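Mesfin Chala has been selling tableware for long enough to be suspicious of trays. "People buy a tray because it looks like the start of a nice morning," he says. "Then it lives behind the bread box." I had come to Grernthorpe to ask him about the things people put their dishes on, and I brought doubts of my own. I own two trays. I use neither.

Chala runs the table and kitchen side of Bivilska, a shop that carries bowls, plates and the usual pile of things to carry them with. He is the first to admit that a lot of it is decoration. I asked him straight out whether a tray with a rabbit on it does anything a plain one doesn't.

"It sells," he said. And for the person who takes it home? He thought about that longer than I expected. "They know which one is theirs. In a house with kids, that counts for something. In my house it counts for nothing, I don't have kids."

His colleague Erasto Nzioka does the buying, and he's less willing to give ground. Nzioka's case for the tray is all about the rim. A raised edge catches a spoon that slides, he says, and rounded corners are easier to wipe than square ones. I said I could wipe a table just as easily. "You can," he said. "Do you?"

I let that one go, but I wasn't sold. A tray also has to be washed, dried and put somewhere, and the cupboard it goes into is already full. Nzioka's answer was to stand it on its side between the cutting boards. I tried this at home the same evening. It fell over.

The two of them argue most about what should go on a tray and what should stay off it. Chala wants everything on: bowl, plate, cup, the lot, one trip from the counter and one trip back. Nzioka says that's how you end up with soup on your sleeve. He likes the bowl on the tray and the plate set down by itself.

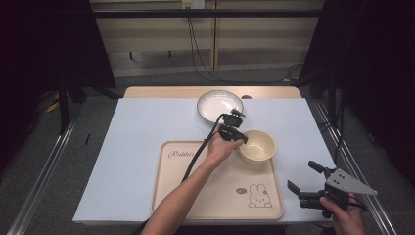

*Bowl on the tray, plate off it: the layout Nzioka argues for.*

I asked why the plate should be treated any differently. "A plate has its own space," Nzioka said. "You put food on it from a pan, you pass it, you turn it. A bowl you leave alone." Chala snorted at this. He pointed out that a person eating cereal moves the bowl more than anything else at the table, and Nzioka conceded the cereal – though only the cereal.

Then there is color. I have been told by more than one shop that cream and beige are "calming," a word I'd like to see retired. Chala doesn't use it. He stocks pale dishes because they go with other pale dishes, so a customer who breaks one can replace it with something close enough. "Close enough is most of my business," he said. A cream bowl next to a white plate doesn't bother him. It bothers me a little, and I told him so. He said I should buy a matching set, then, and gave me the price of one by Rweyemamu, and I stopped complaining.

What about the printed word? The tray he calls the rabbit one says "Rabbit" on it, in script, with a line drawing of a bunny in the opposite corner. I wondered who needed it spelled out. Nzioka thinks the lettering balances the drawing. Chala thinks somebody had a blank corner and got nervous. On this point I'm with Chala, although I'll grant that the drawing is simple and doesn't try too hard.

We spent a while on ribbed rims. Nzioka likes a plate with fine ribbing because it gives the fingers something to feel. I asked whether dried egg gets stuck in there. "Soak it," he said. Chala, from the other side of the counter: "It gets stuck."

Before I left I asked them both how many trays a household of three people needs. Nzioka said two, one for eating and one for carrying. Chala said one, and only if somebody in the house is sick or likes breakfast in bed. He has his doubts about breakfast in bed as well. Crumbs, mainly.

They plan to clear some shelf space in July, and the trays may be moved closer to the door. Nzioka expects that to help. Chala expects people to set their bags on them while they look for their keys. I took my own two out of the cupboard when I got home and put the fruit on one of them. The other is back between the cutting boards, leaning.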